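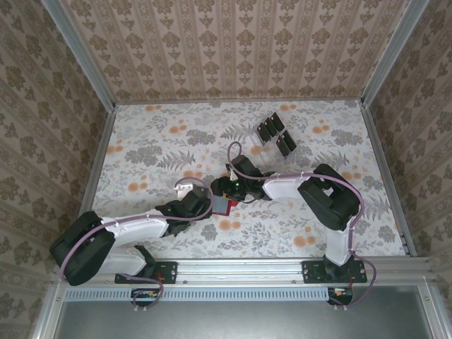 Mener is a small dataset of two-arm manipulation episodes in which the wrist connection of one arm was sometimes lost during the work. It was recorded in the Telholm cell in Riihimäki, and it is released for people who study fault detection and safe stopping on low-cost arms. The purple cable on each arm is the main subject of this card. It follows the white forearm, passes around the outside of the elbow joint and goes down to the connector housing at the front beam, and at the wrist it stands up in a free loop over the gripper. This loop is necessary for the movement of the wrist, but it is also the place where our problem began. Please read the part "What went wrong" before you train anything on these data.

Status

Released 12 November 2024. This is the first public version. The internal version from June should not be used anymore, because in it the fault labels were shifted against the joint data. If you have a copy with a folder named labels_old, delete it and download again.

Task

The cell has two arms on one front beam, an open table surface and a clear holder with black rectangular pieces. In each episode the arms work together near the center of the table, with the grippers close to each other. One gripper steadies the part and the other one presents or adjusts it. The operator moves both arms with a pair of leader arms, and the episode ends when the operator presses the pedal or when the controller stops the motion.

The pieces in the holder were not always in the same number at the start of an episode. We did not correct this, and the number is not given in the metadata.

The walls and the table have patterned paper. The dataset therefore is not suitable for methods which need a plain background, for example simple color segmentation. The paper is the same in all episodes.

Contents

The release has 50 episodes. Six of them contain the wrist fault. For each episode there is one folder with these files:

joints.csv: commanded and measured position of every joint, both arms
current.csv: motor current as reported by the servos
bus.log: raw messages of the servo bus, including errors and retries
video_fixed.mp4: view of the fixed camera
events.json: start, end, operator pedal, controller stops, fault labels
notes.txt: free text by the operator, in some episodes empty

The time in all files comes from the same clock. The video has its own small delay, which we did not measure in a way that we would like to defend. If you need exact timing of a fault, take it from bus.log and use the video only for looking.

What went wrong

During a close approach of the grippers, the free cable loop of one arm could touch the wrist of the other arm. In most cases this is harmless, the loop bends and comes back. In the faulty episodes the loop was caught behind an angled bracket, and when the forearm moved away, the cable was pulled at the wrist plug. The plug did not come out. It moved only so far that the contact became bad, and the wrist and gripper servos of this arm were lost from the bus for a short time.

The mechanical part is easy to understand. The more serious part was in our software. The Fekenmont controller kept the last known position of each servo in a table, and when a servo did not answer, the controller continued to report the old value as if it were fresh. The operator screen was green. The other joints of the same arm answered well and continued to follow the leader arm, so the arm moved with a wrist that nobody controlled.

When the contact came back, the servo received the newest command at once. If the operator had moved the leader gripper in the meantime, the real gripper made one fast movement to reach the new position. With the other gripper so near, this is a real danger for the fingers of the machine, and it would be the same for a human hand in that place.

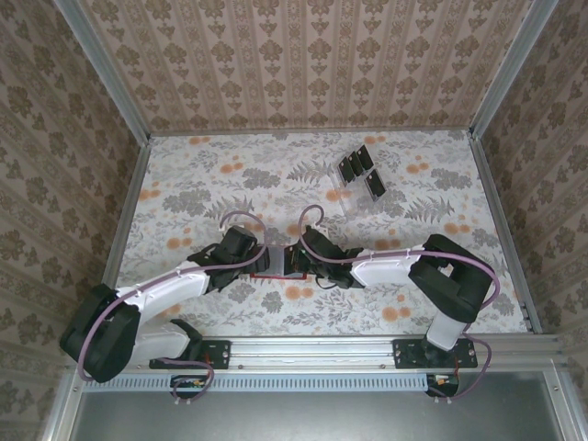
Figure 2. Both grippers close together over the middle of the table, with the cable loops standing above the wrists.

The results in the six faulty episodes are not equal. In two of them the gripper opened suddenly after the reconnection and the part was lost. In two others the wrists pressed against each other until the current limit stopped the motion. In the remaining ones the contact came back without any visible effect, and we found the fault only later in bus.log. We think these last ones are the most useful for research, and they are also the ones that worried us the most — the operator had written "normal" in the notes.

How we found it

We looked first in the wrong direction. The sudden opening of the gripper looked like a slip of the operator, and we asked for slower movements. After this the fault came again. Then we changed the gripper servo of the right arm, which also did not help, and the old servo was later tested on the bench with no error.

The clue was in the measured positions. A real servo never reports a perfectly constant value when the rest of the arm is moving, there is always a little noise in the last digit. In the faulty episodes the wrist values were completely flat for a short time, and on both sides of the flat part the noise was normal. After we knew this pattern, we searched all recordings for it and compared each hit with the bus errors. The fault labels in events.json come from this comparison and were checked by a person against the log.

Labels

Each fault has a start and an end in events.json. The start is the first message without answer, and the end is the first valid answer after it. The field "arm" is left or right, as seen from the front beam. The field "effect" has one of these values: release, contact_stop, none.
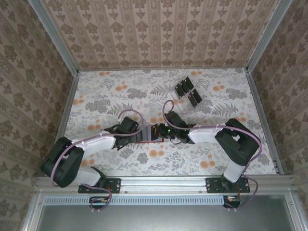
The value "none" means only that we did not see an effect in the video and did not find one in the motor current. It does not mean that the episode was safe. We ask users not to count these episodes as successful in any benchmark, also when the part ends in the right position.

Touches of the cable which did not lead to a fault are not labeled. There are many of them, and in the video it is often not possible to say if the loop touches the other wrist or only passes in front of it. We tried to label them in June and the agreement between the people who labeled was too low.

Changes made to the cell after recording

All episodes were recorded before the changes described in this part, so the data show the cell in its original condition.

The plug at the wrist now has a strain relief, and the cable is fixed once more before the loop. The loop itself is shorter. It still allows the full turn of the wrist, but please check this on your own arm before you copy it, a loop that is too short pulls on the plug in the same manner.

The controller does not repeat old values anymore. A servo that does not answer is marked as stale, and a stale wrist stops both arms, not only the arm which has the problem. After the stop, the operator must bring the leader arm to the real position before motion is allowed again. This was unpopular in the first days, as it takes time, but we keep it.

Safety notes for people who replay the data

Do not replay the faulty episodes on real arms with the commanded positions. The commands continue during the lost connection and can bring the two wrists into contact. For a replay in simulation there is no restriction.

If you replay the other episodes, keep the torque limit low and stay outside the enclosure while the motors are powered. The open front is convenient for changing the parts, and it is also where people put their hands.

Do not hold or guide the cable by hand during motion. We did this ourselves when looking for the fault and would not do it again.

Known limits

The number of faults is small. A detector that works on all of them can still be bad, and we recommend using the faulty episodes for testing only.

All faults have the same cause. The dataset does not contain overheated motors, worn gears or broken fingers.

There is only one fixed view per episode. Where the wrists are close together, one of them often hides part of the other, and the plug is usually not visible.

The motor current has missing values while a servo is lost from the bus. We left them empty. Some reading tools fill empty cells with zero, which looks like a motor without load, so please check the import settings.

Use and citation

The data are free for research and teaching. For commercial use, write to the Telholm cell in Riihimäki. When you cite the dataset, please give the name Mener and the release date from this card, and mention if you excluded the faulty episodes. Corrections of the labels are welcome, with the episode folder name and the matching lines from bus.log.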